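Checkerboards for Your Wall: Questions We Get a Lot
Triltbridge Print Room
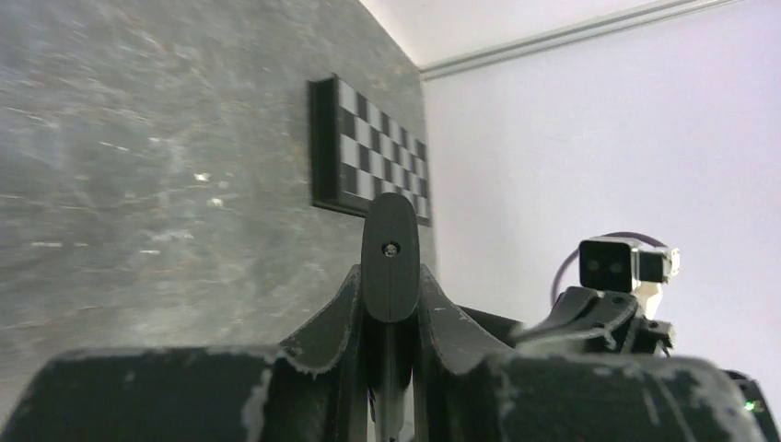

We've been printing checkerboards for walls long enough that the same questions come around every March, when people start fixing up their rooms again. Estrella Meléndez wrote most of these answers and Haruto Kikuchi added the parts with tools in them. If yours is missing, please write to us, we like getting mail.

What do I need to put one up?
A pencil, a level, a soft dry cloth and the strips that come in the tube. For the bigger Foduldale sheet you'll also want a second pair of hands, and a patient pair at that, as one person holds the top corners while the other smooths downward.

How high should it go?
We get this one more than any other! Stand or sit where you'll usually be when you look at it, and have someone slide the sheet up and down until it feels right to you. Then look at what's going to be in front of it. A bench, a tall lamp or a shelf full of things can hide the bottom row of squares, and it's much nicer to find that out while you're still holding a pencil.

My squares look crooked, but the level says they're fine. Help?
Oh, we know this feeling well. A checkerboard shows up every slanted ceiling and every leaning door trim in the house. Trust the level if the sheet stands by itself on a big wall. If it's close to a corner or a window, go by eye and line it up with whatever is nearest — you'll be happier with it in the end, even if the level isn't.

Matte or glossy?
Matte, for almost everybody. Glossy looks lovely in the tube and then picks up every window and ceiling light in the room. We still print it on request (ask for the Binik finish when you order).

Can I stick it to painted brick?
You can try, but the strips only hold on the high spots, and in our own shop the corners let go after 3 weeks. Mount the sheet on a flat board first and hang the board. Haruto has a drawing for this, number 3626, and he'll gladly send it to you.

How do I clean it?
Dust it with a dry cloth. For fingerprints on the white squares, a clean pencil eraser works wonders, used very lightly. Please don't use kitchen spray. We've replaced around 153 sheets over the years, and I'm sorry to say kitchen spray had a hand in a good many of them.

Can I move it later?
Yes, though the old strips stay behind. Pull them slowly, straight down along the wall, and use fresh ones in the new spot. We keep spare packs at the counter in the Niskanen building.

When do orders go out?
On Friday. Anything that reaches us by noon on the day goes in that afternoon's mail, and later orders wait for the next one.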